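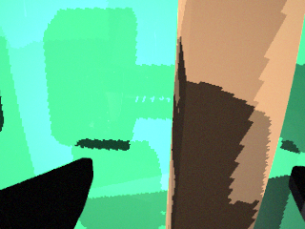
El aceite de acabado Granari lleva años en nuestro catálogo y le tenemos mucho cariño, porque con él empezamos a tratar nuestras propias tablas de cocina. Va bien en cualquier pieza maciza, desde una cuchara hasta algo alto y de tono tostado como un poste, y no deja esa capa plastificada que tanto nos disgusta - se nota al pasar la mano. La lata trae 800 ml y conviene esperar 5 horas entre capas.

En Kukow lo vendemos también con el paño Jurčo, que apenas suelta pelusa.
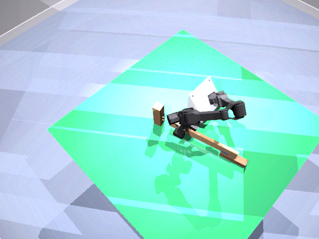 Bloque y barra de madera junto a una placa blanca.

Categoría: Aceites y ceras > Madera interior
Última actualización: agosto
© Kukow · Contacto · Volver arriba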